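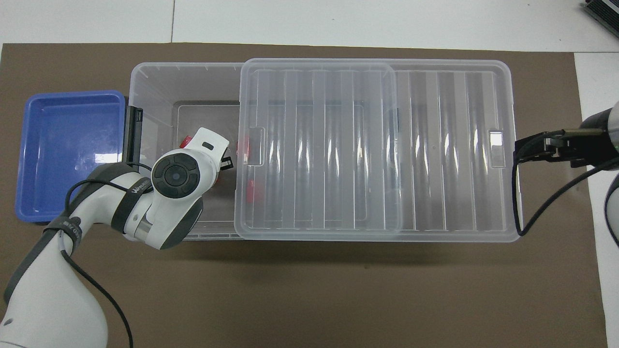 Closturik Clear Storage Box with Ribbed Lid

We've sold a lot of boxes over the years and this is the one I keep taking home! The Closturik is a big, see-through box for all the small stuff that ends up in drawers – craft parts, game pieces, caps, spare bits from the workbench – and you can tell what's in it from across the room without lifting a thing.

The lid is where Closturik really put the work in. It comes in clear panels with molded ridges, and you can slide one back over another and reach in at the end you need while the rest stays covered. Red pieces show up nicely even through the ribbed plastic, so picking out strong colors for your small parts is worth doing. A black latch handle sits upright on the short side.
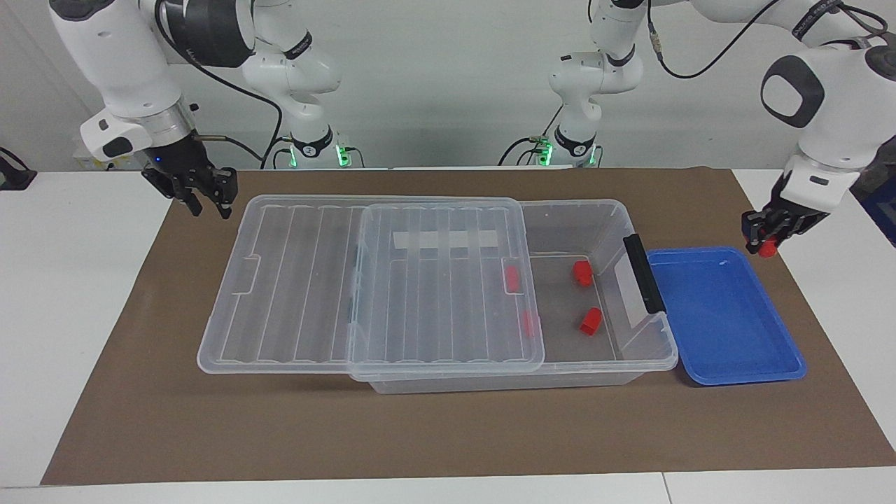

Sorting goes faster with a tray next to the box, and we like the shallow Ustlow for that. Tip a handful out, pick through it, put back what you want to keep. The blue one looks great on a brown mat beside the clear box, and small red caps are easy to spot against it (I-seul Tak in our shop swears by the blue for buttons too).

Item number 1061. Box and tray are sold separately. Orders placed by Tuesday ship in 2 to 5 days.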